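I put off writing up the T-shirt page for years, mostly because I figured everybody already had a way of doing it and was happy with it. Then my sister-in-law opened my dresser looking for a pair of socks, saw the shirts standing up in their row like file folders, and made me show her on the spot. So this one is for her, and for anybody else who has a drawer that only shuts if you lean on it with a hip!

## Start with a clear place to work

I know the bed is tempting. I folded on the bed for most of my life, and a soft mattress fights you the whole way (the shirt sinks in, the sleeves slide around, and you end up smoothing the same spot over and over). A plain hard table is so much nicer. Waist height is best if you have a whole basket to get through, and if your back is anything like mine you will want to stand with one foot up on a low stool and switch feet now and then.

Give the tabletop a wipe and let it dry before you put anything clean on it.

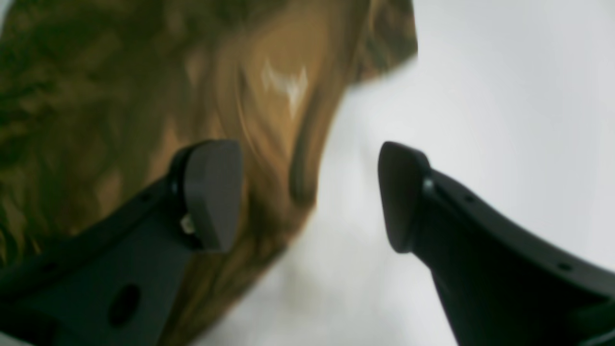 *Plenty of open space beside a soft brown and olive shape.*

## Lay it out and smooth it

Take hold of the shirt at both shoulders, give it one good snap in the air, and let it come down flat. I lay mine sideways, with the collar to my left and the hem to my right, but that's only habit. My mother did it with the collar facing away from her and her stacks were perfect.

Don't worry about getting every wrinkle. Run your palms from the middle of the chest out toward the sides, then down to the hem, and give the hem a small tug at each corner. The sleeves are where the trouble hides. They like to bunch and twist, and if you fold over a twisted sleeve you get a lump that shows right through the front of the shirt, so pull each one out straight and flatten it with the side of your hand. The shoulder seams want a look too, as they tend to roll over on themselves.

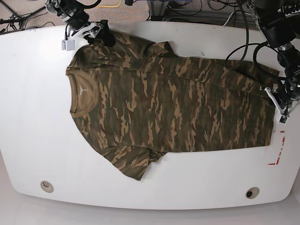 *Body nice and smooth, sleeves still to be straightened.*

A busy print like camouflage is forgiving to wear and a little maddening to fold, I find, because your eye can't pick out the edges. Go by feel. Find the side seam with your fingertips and let that be your straight line.

## If you lose your place, lift and start again

Every so often a shirt just gets away from you. One side slides, the hem goes crooked, and you start chasing it around the table. My advice is to stop chasing. Pick the whole thing up, let it hang a moment so the weight of the cloth pulls some of the folds out, find your two shoulders again, and lay it back down. It takes a few seconds and saves you a good deal of muttering.

Soft, stretchy knits are the worst for this. They drape beautifully and they do not care to be told where to go — patience and a light hand will do more than tugging.

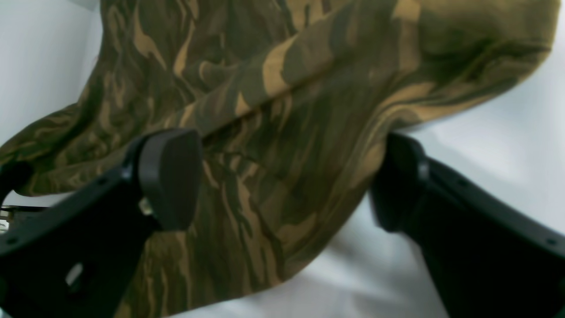

*Soft cloth gathers into folds the minute it comes up.*

## The fold itself

Once the shirt is flat, here is the order I use:

1. Fold one side in toward the middle, so the edge lands just past the center of the collar.
2. Turn that sleeve back on itself so it lies inside the fold.
3. Do the same on the other side. You should have one long strip.
4. Bring the hem up to just below the collar.
5. Fold in half again, or in thirds for a shallow drawer.

Pinch only the very edge of the cloth when you carry a fold over. If you grab a whole fistful you drag the layers underneath along with it, and then the bottom one is crooked where you can't see it. A small pinch, a slow lift, and set it down where you want it.
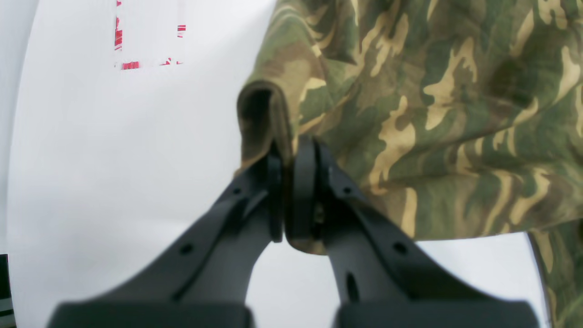 *A little pinch at the fold is all it takes.*

## Putting them away

Stand the finished shirts on edge, fold side up, from the front of the drawer to the back. You can see every one of them and pull out the one you want without toppling a stack. If the row flops over, a bookend or an old shoebox lid cut down to size will hold it until you have more shirts in there.

Heavy sweatshirts I still stack flat on the closet shelf. They're too thick to stand up politely, and I swap them with the summer things in September anyway.

Next time I'll get to fitted sheets, which my sister-in-law has also asked about, and which may need two pots of coffee.

— Jussara Aguiar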